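3.2 Tiled borders and the perception of edges

In the household survey we asked the participants about the surfaces on which they prepare food and do small repairs. Of the 427 households that returned the form, many described a work surface made of two materials, where a plain centre is surrounded by ceramic tile. This arrangement was more common in Eston than in Dekine, and we believe the difference comes from the age of the houses. Hoani's earlier study of Grimshaw kitchens reported a similar pattern, but it did not separate borders laid straight from borders laid at an angle.

The angle is important for our question. When the tiles are set parallel to the edge, the grout lines repeat the edge and the eye follows them easily. When they are turned, as in Figure 4, the lines meet the edge obliquely and many tiles must be cut.
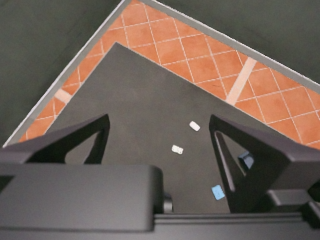

Figure 4. Grey panel with a border of terracotta tiles set at an angle to its edges.

We interviewed 28 of the participants a second time, in November, and asked them to judge how wide their own border was without going to look at it. Those with turned tiles gave larger errors, and most of the errors were in the direction of too wide. Five persons could not give any estimate. One participant in Dekine told us that she had cleaned the tiles every evening for years and had never thought of them as having a width.

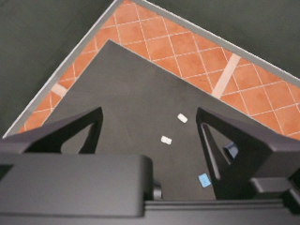 Colour was also mentioned often, although we had not asked about it. Participants with orange or red tiles spoke of the border as a separate object, with its own name in the family ("the path", "the fence"). Those with white or grey tiles usually spoke of the whole surface as one thing. We did not plan for this result and the coding scheme, taken from the Dodel questionnaire, has no category for it. We therefore report these comments separately in Section 3.4, together with the answers on cleaning and repair of the grout.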